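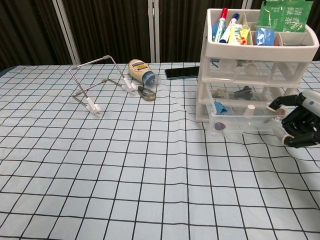
# Brusden students teach robot hand to tidy a table

Students on the evening robotics course at Brusden College have spent the past term teaching a robot hand to put away everyday clutter, and will enter the results in the Jendport Student Robotics Meet in August.

The task set by the meet sounds simple. Teams must get a robot to sort household items into a small plastic drawer unit, opening and closing the drawers as needed, without knocking anything to the floor. Each team has 30 minutes on the day, including setting up, and may bring its own table covering and its own objects as long as the judges approve them first.

Course tutor Lindalva Moura said the drawers had caused more trouble than the objects.

"The students expected picking things up to be the hard part," she said. "Then they found that if you pull a light drawer slightly to one side, the whole unit turns with it. They lost most of May to that."

The group has recorded 582 practice runs, in which a student guides the hand through the job from start to finish. After the team had checked them, 229 were kept for training. The others were dropped for reasons such as a missed grip or a drawer left partly open.

Jailson Araújo, a second-year student who looks after the recordings, said the rules for keeping a run were changed halfway through the term.

"At first we threw out anything with a pause in it," he said. "We were left with hardly any, so now a short pause is allowed. A dropped item still isn't."

The team has also been moving objects to new places between runs, so that the hand does not simply repeat one set of movements. Bottles are the least reliable, as they can roll when touched. Small flat items are next on the list for extra practice.

Clifford Dufour, who is in his first year on the course, wrote the program that decides which drawer to open. He said it worked well in the afternoon but made more mistakes in the evening under the ceiling lights. The team plans to ask for a practice slot in the Jendport hall to test it under the lighting there.

Brusden entered the meet for the first time last year and was knocked out in the opening round when a cable came loose. This year the college will send 2 teams, the second taking part in the line-following contest for beginners.

Travel to Jendport is being paid for by the college. Places on the minibus are for team members only, but families can buy tickets at the door.

The robotics course runs from 6pm to 8.30pm in the technology block and will take new students in the autumn. No programming experience is needed. Application forms are available from the college office.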